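Cleaning and repainting a steel storage bin, inside walls worn through
Forum: Shop & Garage > Storage and Fixtures
Started by ccormier56, 25 May 2026

ccormier56
I have two deep steel bins that I use for odds and ends. Brushes, toys the kids leave out here, packaging, whatever needs to go somewhere. The floors are scuffed all over and on the sloped back wall the coating has worn off in a ragged patch toward the bottom. Upper part of the slope is down to bright metal. The flat panel over it only has thin scratches.

I'd like to clean them out and put some kind of finish back on. Questions are whether to strip everything or just feather the edges, and whether brush-on is good enough for the inside of a bin. They stay indoors. I don't need them pretty.

tinyau_c
Feather it. Stripping the inside of a deep bin is miserable because you can't get a sander into the corners. Scrape whatever is lifting, 120 grit on the edges until you can't feel a step with your fingernail, wipe down, prime the bare spots, topcoat. I did one like that in February and it took two evenings plus drying.

What are you washing it with?

ccormier56
Dish soap and a long-handled scrub brush so far. The curved handle helps with getting down to the floor without leaning in.

tinyau_c
Fine for dust. If there's any oil on it, go over it with degreaser afterward or the primer will fisheye.

Hoshino_Garage
I would leave it alone. Paint on the floor of a bin lasts until the first time you drag something heavy across it, and then you have paint chips in with your stuff. Bare steel indoors needs a wipe of paste wax once in a while and that's all. Mine have been bare for years.

chunhung.kwan
Depends on how damp the building is. My shop is over a crawl space and anything bare gets orange freckles by the end of spring. Wax slowed it down but didn't stop it.

Hoshino_Garage
Then get a dehumidifier. You've got a moisture problem and paint is covering it up.

chunhung.kwan
I have one. Still freckles. Not everybody can dry out a whole building for the sake of a bin.

clchiang
Third option, don't paint and don't wax, just line it. Cut a rubber mat for the floor and let the back wall be. The floor takes the wear, and when the mat gets nasty you pull it out and hose it. I used a piece left over from the Tominus bench mats. Cut it a little small so it lies flat.

ccormier56
I thought about a mat. My worry is grit and water getting trapped under it where I can't see.

clchiang
Lift it when you empty the bin. If you never empty the bin, yes, that will happen.

tinyau_c
Mat over paint would be my pick. The paint keeps rust off, the mat keeps the paint on. For the topcoat I used Brirkov enamel in gray, brushed, two coats. It levels out well enough. Give it a week before you put anything in it. Dry to the touch isn't the same as hard, and soft things will stick and leave fuzz in the finish. Plush toys especially.

Hoshino_Garage
Two coats of enamel, a week of waiting and a mat, for a bin that holds a scrub brush and a stuffed animal.

ccormier56
Fair point, but I'm going to be looking at these for a long time.

chunhung.kwan
One thing on sorting while you have it all out. Don't store a brush with the head down on the bottom. The bristles take a set and any water runs into the corner by the front wall, and that's where mine rusted first. Hang it on a hook outside the bin. And keep soft toys out of the same bin as anything you scrub with. I ended up using the second bin for cloth things only.

ccormier56
Good idea on the hook. The toys can go in the other bin.

Plan for now is to empty both, wash, degrease, sand the edges on the back slope, prime the bare parts and leave the scratched panel as it is. Mat on the floor after the paint is hard. If the enamel chips I'll come back and say so.
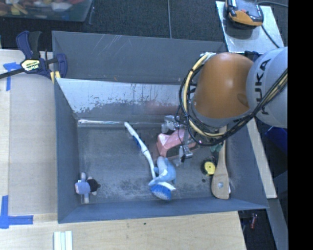

Chin-lung Chu
Before you prime, run a rag with mineral spirits along the seam where the back slope meets the floor. Sanding dust packs in there and paint won't hold over it. I missed it on mine and had to scrape that strip and do it again. I'd also skip the mat until you see how the enamel wears.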